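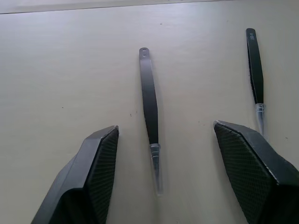 Marcelino Escobar wrote in before this page was even up, wanting to know if the small-parts table gets a longer slot next time, because thirteen minutes per group was "barely enough to find a spot to stand." Fair. Noted.

Two pairs of black tweezers, gripper wide open. Thin stuff lying flat is the hard stuff, and most of the talk at this table was on that. Fingertip height, mostly.

**Open day at Flostwood, Patholm site – July**

Quick page, sorry, typing this between two other things. Full house, 28 names on the sign-up sheet, groups going through from 2 o'clock. Coffee ran out at 3. Thanks to everybody who came out in that heat, and to Elba Herrera for the name tags and for answering the door all afternoon.

How the day went, for those who missed it: short hello by the entrance, safety talk, then groups to the tables. Rajitha did the talk on small parts, Tharindu Biswas took the two-arm work. Both projects have silly names, Dong and Prison, and both names are staying, we've been asked enough. Dong is picking up. Prison is getting things in and out of pouches, cases and sleeves. Prison got the bigger crowd.

Best question of the day from a kid in the second group: does it know what tweezers are for? Rajitha said it doesn't need to, it needs to know where to hold them. Long discussion after that, went right past the bell. Thilini Dewan took notes and will send them round to whoever left an email adress.

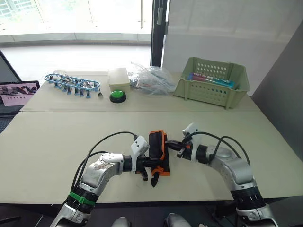

How long does it take somebody new to learn to run the two-arm table?

Most people get the basics in an afternoon. Getting smooth at it takes a couple of weeks, and a fair bit of that is learning to go slower than you want to.

Both grippers on the black and orange piece. Soft things sag and twist, so the second arm has plenty to do. Tharindu's line all day was "hold with one, work with the other" – heard it so often that the last group was saying it back to him.

Few leftovers:

- Someone left a gray cardigan in the coat room. It's at the front desk, ask for Elba.
- Slides from the safety talk going out with Thilini's notes. The chart on page 3 has the wrong labels, fixed verson coming.
- School groups: we can do mornings, smaller groups please, and write to us a good while ahead.
- Parking was a mess. Use the lower lot next time, the gate there will be open.

If you took pictures of your own and want them on here, send them over with your name as you'd like it printed. More to add when I get a minute.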